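Friday, September 16, 2022

Ink notebook, walnut batch 33

Well, the walnut ink is finally behaving! The husks from the Trallell tree went into the pot in August and have been steeping under a lid ever since, and when I strained them this morning the liquor was a lovely deep brown, almost black in the jar. Much darker than batch 16, which was made from husks that were too green.

Recipe as it stands: husks and rainwater, simmered down to 166 ml, then a pinch of gum arabic (the Seneviratne stuff, ground finer than last time) and a few cloves against mould. I forgot the cloves in the last batch and we all remember the smell. 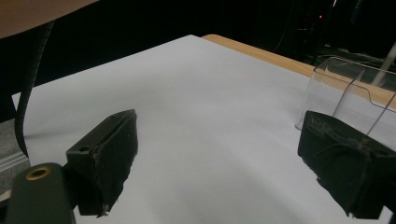 First strokes were with the old Zaseck dip nib and they came out beautifully, with a crisp edge going down and a soft pale middle where the ink pools. The reed pen was blotchier, but I rather like it for big letters. For the next round I want to do long continuous lines to see how far one dip goes, and a big white sheet like the one spread over most of the light wooden tabletop would suit that very well, with plenty of room for a full arm's sweep and no joins to trip the nib.

Compared it with the 2005 bottle from the back of the cupboard (still usable!!). The old one has gone redder and sits more on the surface. Would love to know if ours goes the same way, so one strip is going in the south window and one in the drawer.

To do: more gum in half the batch, try it on the Storkska rag paper, wash the reed pen properly. Strainer cloth is ruined, need a new one. Keep the lid on the big jar, it stains everything.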